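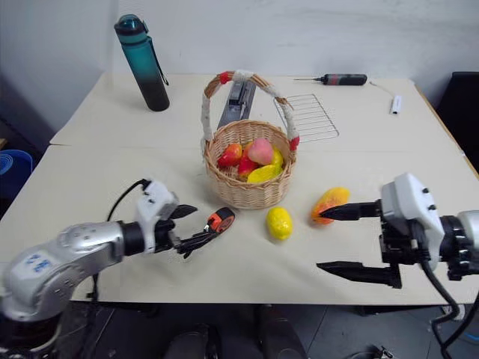
The Long Way Round to a Good Peach

Early. Too early, if you ask me. The wholesale market at Firkau opens its gates at 4 in the morning and by the time I find a place to park, half the good stuff is gone. Trucks backing up, forklifts, someone shouting about pallets. Coffee from a machine that takes coins only. I have no coins.

I came to find out why peaches taste of nothing. Simple question. Everyone at Firkau has an answer and no two answers match. Growers blame the stores. Stores blame the shoppers. Shoppers, when you ask them at the register with their hands full, blame the weather.

Start with the picking. A peach meant for a supermarket comes off the tree hard. It has to. Ripe ones bruise if you look at them wrong, and the ride to the warehouse is long and the roads out of the valley are bad. So it is picked firm, chilled, trucked, chilled again, stacked under bright lights. It will soften in your kitchen. Sweeter, though? No. The sugar came from the tree and the tree is now a long way off.

Then the cold. Growers talk about the cold the way sailors talk about fog. Hold a peach in the wrong part of the fridge for too long and the inside goes dry and woolly, and you can't tell from the skin. You bite in and it's like wet felt. One packer told me he hasn't bought a peach in a store in years. He said it while packing peaches.

Pusex is the name on most of the crates here. A growers' co-op, up the valley, 200 members at last count, most of them small. A few rows of trees behind the house, a shed, a tractor older than the kids. They used to sell everything through one buyer. The buyer wanted red. Red sells. So the old yellow-skinned kinds got pulled out and newer ones went in, bred to color up early, and for a while the money was good.

The trouble with red is that it tells you nothing. I heard this over and over. Look at the background color, they said, the bit near the stem — green means wait, gold means go. And smell it. A peach with no smell at room temperature is not keeping a secret from you, it just isn't ready. Or never will be.

I drove up in March to see the blossom. Pink for miles. Also terrifying, apparently, as blossom is when frost kills you. The orchards at Vitia sit at 1,966 feet and the cold air slides down the slope at night and pools at the bottom like water. Nobody plants the bottom row anymore. There are wind machines, there are sprinklers that coat the buds in ice to save them, which sounded insane to me until it was explained twice. Some growers still just sit up with a thermometer and a radio.

Vitia is where things get interesting. A handful of the Pusex people stopped selling to the big buyer and went back to the old trees. What was left of them anyway. The favorite is a lumpy, pale thing called Tiêu, named for the peppery note people swear they can taste next to the pit. I couldn't, the first time. Second one, maybe. By the third I was nodding along like an expert, juice down my sleeve.

It doesnt travel. That's the catch. Tiêu gets 5 days from branch to bin, if you're careful, and in hot weather you get fewer. So it goes to farm stands and to a couple of restaurants and to whoever happens to drive by. The price is high. The growers are a little embarassed by the price and then they show you the pruning bills.

Can you run a business on fruit that won't sit still? Depends on who's talking. The ones who made the jump say they lose less now, with no buyer sending back whole loads over a scuff. The ones who didn't say wait for a wet July. Both have a point. A wet July cracks the skins and brings the brown rot and then there's jam. A lot of jam. I was sent home with jam.

What to do if you don't live near an orchard, and most of us don't. Buy late in the season, the later kinds have had more sun. Buy heavy ones for their size. Leave them on the counter, stem down, not touching, a day or two. Only then the fridge, and not for long. If they're still dull, roast them — hot oven, a bit of butter, salt, cut side up. Heat forgives plenty. Nectarines too, same rules, they're only peaches without the fuzz.

Back at Firkau a month or so later, I brought coins. The coffee was terrible. A man at the end of the row was selling small bruised ones out of the back of his van, no sign, no price, and there was already a line.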